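Skip to content
Search this site
Search

About > What we do > Planning and budgets

About Illwood

Illwood helps schools, growers and small packing firms plan what they spend on robot equipment. We began in Girncombe as a shared buying group and now advise on budgets as well. We don't sell arms or take a commission on them.

Picking and sorting is what most people ask us to cost. The arm is the easy part of the quote. Grippers, bins, frames, cabling and floor space get left out, and we put them back in.
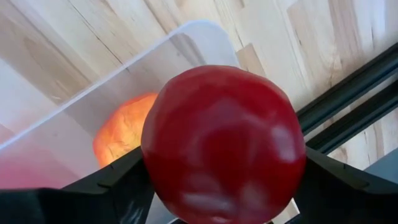 How we build a budget

We start with the job – what has to be moved, and where it has to go. A two-arm table is priced as one unit, with its frame and trays on the same sheet. On the Sowerby plan the extras came to £2,484, and 334 of that was bins and spare fingers.

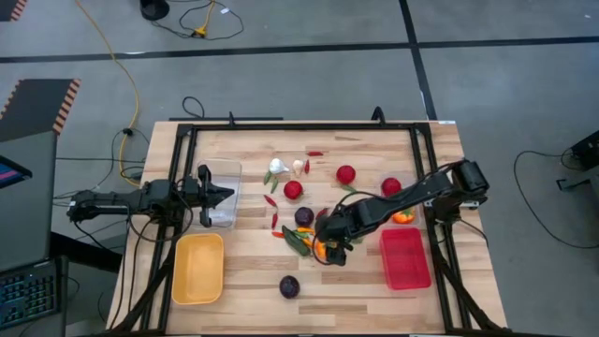
Two arms, one table, mixed vegetables.

We then look at running costs over three years. Wrapped and awkward items need more trial time than firm round ones, so we budget for them separately.
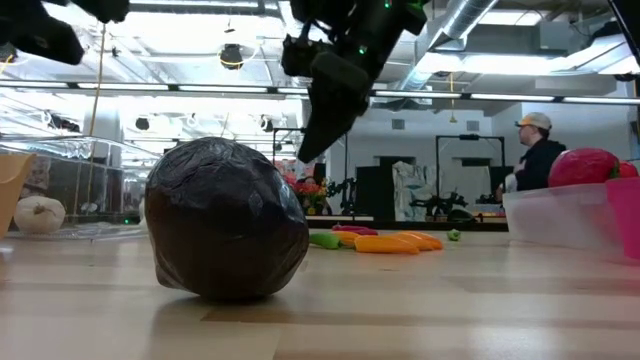 Staff hours go on their own line. So does training, which for a single table we normally set at 7 days. If the total is too high we say what can wait until the next budget year – a second table often can.

Our planning sheet is called Skurkon. It is free to members and is updated each October, when most of them set their budgets.

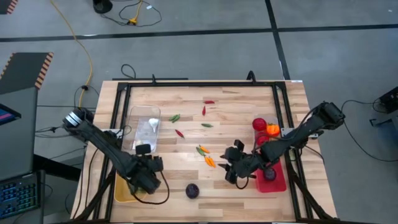 Sowerby told us that the sheet was plain enough to take straight to their finance meeting, but that they would have liked the page on replacement parts nearer the front. It is now page two.

Last updated: November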